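Progress report to the Equipment Fund
Server teardown cell, second reporting period
Prepared by the workshop planning desk, Losico Refurbishing
March 4, 2026

Where the money stands

We have not bought the second arm. The fund approved it in principle last period, on the condition that we come back with our own numbers and not the supplier's. This report gives you the numbers we have. They don't yet support the purchase, and we would sooner say so now than after the invoice.

Spending this period was small. The Bunach arm and gripper are still on lease, the lease payments were on budget, and the only unplanned cost was $1,322 for spare finger links and the screws that go with them. The quote we were working from listed these as a yearly item. We ordered them in the second month. We have moved them to the consumables line in the revised budget, where they should have been from the start.

The bench fixture from Benjelloun arrived and has been paid for at $2,263. It is a plain piece of equipment and it does what we were told it would do. If every part of this project had gone like the fixture, this would be a shorter report.

What the cell is being asked to do

The fund will remember that the original proposal talked about a cell that would take a retired server from the pallet and return it as sorted parts. We have stopped using that sentence. It came out of a brochure, and we repeated it in our own application, which we regret.

The job has been cut down to work inside an opened chassis. A person still opens the lid and clears what has to be cleared. The arm is then meant to reach in, lift memory modules out of their slots, and leave the processor and its retention hardware for a person. The processor was in scope at first. We took it out after pricing what one damaged socket does to the resale value of a board, and no one at the supplier could show us a figure that made the risk look sensible.

Cables are the other trouble. They are soft, they don't lie in the same place twice, and two servers of the same model can come off the same pallet with quite different routing. The planning software treats the inside of a chassis as a known shape. Our technicians would tell you it is nothing of the kind.
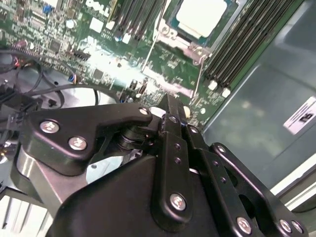
Gripper at work inside an open Dell server, with memory slots on both sides of the processor socket.

The clearance question is the one we keep returning to. The gripper body is broad compared with the room it has to work in, and the finger links only reach so far past it. When we compared quotes last year we looked at payload, reach and cycle time. We did not ask for the width of the gripper at the wrist, and it wasn't on the sheet. We have added it to our own comparison form, along with the position of exposed screw heads, which are a snagging risk wherever there are loose cables.

Glare is a smaller matter but it may cost money as well. Bright metal and a shiny board under workshop lights are hard on a camera. We were offered a lighting kit. Before spending anything on it we want to try moving the existing lights and fitting a cheap diffuser, and the revised plan holds the lighting line at zero until that is done.

Trial results so far

We logged 1,436 module removals by the arm during the period. That is fewer than planned. The log counts every attempt that ended with a module out of its slot, including those where a technician had to step in and release a latch by hand, and we don't think the total should be quoted anywhere without that remark beside it. The supplier has already quoted it without.

We have asked for the log to be changed so that assisted removals are marked. Until that is in place we can't give you an honest cost per module, and we have left that row of the budget template blank. We know the template says all rows are required.

What we can say is that a practised technician is still faster on a full server. The argument for the arm was never speed on one machine. It was that the arm could run through the hours when staff are on other work. That only holds if it can run without someone close by, and at present someone stays close by.

The case for a second arm

The supplier's position is that two arms sharing one bench would solve the cable problem, with one holding and the other lifting. It may be so. We have asked to see it done in a chassis like ours, with the cables left as they come, and the demonstration we were offered used a bare board on a table. We declined to travel for it.

We also asked Tiltura for a price on a narrower gripper that would fit the arm we already lease. Their quote has come in under the cost of a second arm by a wide margin, though it leaves out integration, and in our experience that is where the labour goes. We have asked them to requote with integration as a fixed price. They have not refused, and they have not replied either.

Our present view is that a narrower gripper should be tested before a second arm is bought. If it reaches the inner slots without help, the case for the second arm becomes weaker. If it doesn't, we will know that more hardware of the same kind was unlikely to help.

What we are asking for

We ask the fund to carry the approved amount for the second arm forward without releasing it. We don't need it this period and would prefer not to have it sitting in our account looking like a commitment.

We ask for permission to move part of the unspent training money to a short gripper trial. The training was priced on the assumption that staff would be learning to run the full teardown cell. There is no full teardown cell, so most of that course would be wasted.

We ask that the next milestone be rewritten. It now reads "cell operating at target throughput". The target was set before anyone here had put the arm inside a server, and we would rather be held to something we can measure: 8 servers in a row, of mixed models, with all memory removed and no hand on the latches. It sounds modest beside the old wording. We are not certain we will meet it.

Risks we want on record

The lease renews automatically unless we give notice, and the notice window opens before the gripper trial would finish. We have written to Bunach asking for a month-to-month extension. If they say no, the fund should expect a decision from us on incomplete results.

Spare parts are priced in a foreign currency and the quote is good for a short time only. We have not stocked up. Buying a shelf of finger links for a gripper we may replace would be a poor use of your money.

Resale prices for used memory have moved since the application was written, and the payback table in that application should be treated as out of date. We will redo it when the log separates assisted from unassisted removals. Please don't circulate the old one.

Attachments to follow by separate mail: lease statement, fixture invoice, spare parts invoice, Tiltura quote (without integration), revised comparison form.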